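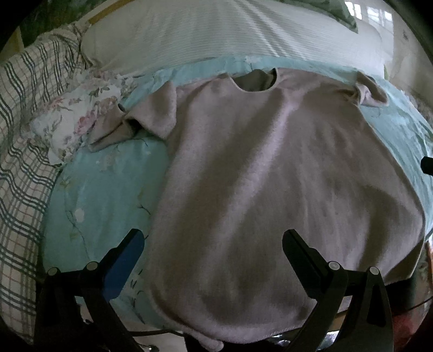 What does "showing a robot a task by hand" mean?

It means you do the job yourself while holding the same kind of gripper the robot will have on its wrist. The camera on the gripper records what the robot would see, and the software works out how your hand traveled and how wide the jaws were open. A pile of those recordings is what the robot learns from. I write no code for any of this! I fold, I put things away, I fold again.

Do I need a robot in my house?

Nope. I went my first whole season with Mimside without ever meeting one. You get the grippers, a charger and a task sheet, and you work wherever you normally do that chore. The arms live at the Bokitwood shop, and the only people who get near them are the ones running playback.

How is this different from remote control?

With remote control (we use the Vutier desk for that) you sit at a pair of handles and a real arm copies you from across the room. It's great for finding out what the arm can't reach. It's also slow, and my shoulders hate it. A shirt that takes me a minute with hand-held grippers can take five at the desk, so we save the desk for the fussy stuff and for fixing tasks the robot keeps botching.

Why so many clothes?

Cloth is a pain, and that makes it worth recording. A mug has one shape. A sweater has a new one every time you drop it on the bed, and the robot has to cope with every one of them. Our November set was knitwear and long sleeves, and the target was 1000 good takes split between all of us.

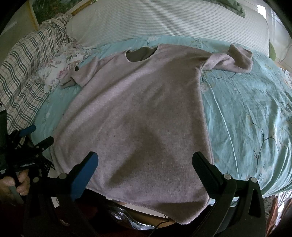

Both hem corners held, sweater face up on the bed.

Where should I grab a sweater?

My habit is the hem corners for lifting and the shoulder seams for straightening. Pinch a little deeper than you think you need to, because fuzzy knits slide. Remzi Oral, who trained me, goes for the cuffs first and gets lovely results, so please don't treat my way as the rule. Just pick one order and stay with it for the whole batch. Mixed habits are harder to learn from.

What if I drop it halfway through?

Keep going! Pick it up again the way you naturally would and finish the fold. Recoveries are some of the most useful takes we have. The ones I throw out are where I stopped to scratch my nose or put a gripper down to answer the phone.

Do I have to tidy the room first?

Please don't stage it. Normal bedding, normal daylight, normal stuff lying around. Do put away mail and anything with your address on it, and ask other people in the house to stay out of view.

How many takes are in a session?

I did 44 in my best one and was useless for the rest of the evening. New folks should stop when their grip gets sloppy, whatever the number is. My last batch was 183 takes and I spread it over quite a few mornings.

Can I use my own clothes?

Sure, as long as you don't mind them being in the recordings. Skip sequins and anything with a loose weave, as the fingertips snag it. I learned that on a Coşkun cardigan I was very fond of.

Who looks at the recordings?

The review crew watches each one at double speed and marks it keep, trim or drop. You'll get notes back, usually short ones. Mine mostly say "slower at the start," and I'm working on it.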